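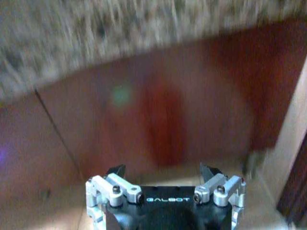
*Fig. 1. Gripper and kitchen cabinets.*

# Reading a car comparison: notes for session 8

Bring the two brochures and the road test printout. The reading is short this time and I expect it to have been done.

## 1. The claim

The Stolto is a small front-drive wagon. The Dralenier is a small crossover on a slightly taller body. The press line on both is that they "compete directly," and most reviewers repeated it. I'd like you to ask what that sentence is based on. As far as I can tell, it's based on the two cars being the same length.

Length is easy to look up. It tells you where a car will park. Whether a buyer ever has both on the same shopping list is a separate question, and the only people who can answer it are buyers. None of the reviews in your packet asked any.

## 2. Price

The base Stolto is cheaper by $300. Several reviews call this a "clear advantage." Look at what is missing from the base car before you agree:

- no roof rails
- no rear wiper (on a wagon!)
- steel wheels
- cloth seats with manual height adjustment on the driver's side only

The Dralenier has all of these things or better as standard. Add the rails and the wiper to the Stolto through the option list and the gap is gone. You can't add the wiper alone, by the way. It comes in a package with heated mirrors.

A base price is a number chosen by a marketing department so that it can be printed in an ad. Treat it that way. When you write up your own comparison, price the car that a dealer would really have on the lot, and say which trim it is.

## 3. Fuel economy

The Stolto's brochure says 26 mpg combined. The Dralenier's says the same. The road test got a lower figure for both, and the writer blamed "spirited driving."

Maybe so. But the test doesn't say how long the route was, whether the air conditioning was running, or how the fuel was measured. Trip computers are often generous. A figure with no method behind it isn't worth much, and that applies just as well when the figure agrees with what you already believed.

## 4. All-wheel drive

The Dralenier offers it, the Stolto doesn't. Reviewers treat this as the end of the argument in snowy places. Points to raise:

1. All-wheel drive helps a car get moving. It does very little for stopping.
2. Tires matter more than the reviews let on. The test Dralenier was on winter tires and the test Stolto was on all-seasons. This is in the small print under the spec table, and the text never mentions it.
3. The option is only sold on the top trim, so the car being praised for its grip and the car being praised for its price are two different cars.

I would spend most of your time on the third point. It's the most common trick in this kind of writing and I don't think it's always done on purpose.

## 5. Sales

The Sarmiento, which shares the Stolto's engine, sold well in June, and one article uses this to predict a good year for the Stolto. One month proves nothing. Fleet orders can land all at once, dealers clear old stock, and an incentive can pull sales forward from the months after it. Ask for the same month in the year before, and for the split between fleet and retail. If the writer doesn't have them, the writer is guessing.

The Hasitz is brought in at the end of the same article as a "warning." It had a weak launch. It also had a recall in its launch quarter, and the article leaves that out.

## Written work, due 5th August

Pick any published comparison of two cars. In no more than 2 pages:

- state the main claim in one sentence
- list the trims tested, with tires
- find one figure given without a method
- say what evidence would change your mind

Don't tell me which car you would buy. Forum posts don't count as published. If the comparison is a video, attach a written record of the parts you quote.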